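Uromside School of Design
Product and Furniture Design, Year Two
Handout 6: Designing with waste materials

Purpose of this handout

These notes accompany the sixth lecture of the module and should be read before the studio session that follows it. They cover the use of production waste and discarded goods as a raw material for household objects, and the claims that designers make about such work. Students who missed the lecture should also consult the slides in the module folder.

1. Terms

The words used in this field are often treated as if they meant the same thing. For the purposes of assessment they do not.

Pre-consumer waste is material left over from manufacture: offcuts, trimmings, rejected castings, dust from sanding. It is usually clean, of known composition and available in steady amounts.

Post-consumer waste has been bought, used and thrown away. It arrives mixed, dirty and in unpredictable quantities, and most of the cost of working with it lies in sorting.

Reuse keeps an object in its existing form. Recycling breaks it down to a material. Upcycling is a term found mainly in marketing copy, and students should avoid it in written submissions unless they define it.

2. Case study: the Flikex stool

The Flikex stool was developed in Hadeswood by the studio Hoxha, working with sawdust collected from joinery workshops in the town. The dust is mixed with a plant-based binder, pressed in a mould and left to cure. The seat and legs are formed as one piece and no screws or fittings are used.

The first batch consisted of 100 stools. Of these, 53 were judged fit for sale. The remainder showed cracking at the point where the legs meet the seat, which the studio traced to uneven moisture in the dust. A second batch of 200 was made after the workshops agreed to store their dust in lidded bins, and losses fell sharply.

Three points from the lecture should be noted.

First, the solution to the cracking lay outside the studio. The mould and the binder stayed the same, and the change was made at the source of the waste.

Second, the failed stools were ground down and returned to the mix. The studio found that reground material could replace a small share of the fresh dust before the surface became rough.

Third, colour could not be controlled. Dust from oak, beech and pine arrived together and each stool came out a slightly different brown. Hoxha presented this variation as part of the product. Students may wish to consider whether a buyer ordering a set of six would agree.

3. Weighing an environmental claim

A product made from waste is not automatically a product with low impact. When writing about your own work or that of others, address the following matters in full sentences, with sources.

Where does the waste come from, and what would have happened to it otherwise? Sawdust that was already being sold as animal bedding has not been rescued from landfill.

What has been added? Binders, coatings and pigments may make up a large part of the finished weight and may prevent the object from being recycled again.

How far has the material travelled? The Flikex dust is collected within the town. If the nearest supplier were 700 kilometres away, the case for using it would be much weaker.

How long will the object last? A piece that must be replaced after two winters has to be compared with a conventional one that lasts for twenty years.

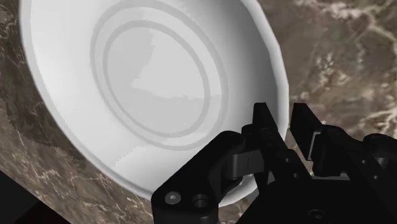
It is also necessary to ask what happens at the end of the object's life. Manufacturers commonly describe goods as compostable when this is true only in industrial conditions that few households can reach. Where a take-back scheme exists, state who pays for the return and what is done with the items received.

4. Studio task

Working in pairs, identify one source of pre-consumer waste within reach of the Uromside workshops. Obtain written permission from the supplier before collecting anything. Produce five test pieces of equal size, changing only one variable between them, and keep a record of quantities, drying times and faults.

Bring all five pieces to the review, including any that have failed. Broken samples must be bagged and labelled.

Dust masks and eye protection are compulsory in the pressing area. The kiln room closes at 4.30 pm and pieces left there overnight will be moved to the corridor shelves.

5. Written submission

The accompanying report should be 700 words in length, excluding captions and references. It must describe the material source, the tests carried out and one claim that the pair considered making and decided to withdraw. Reports are submitted through the module page. Marks for the report and the test pieces are combined and returned together.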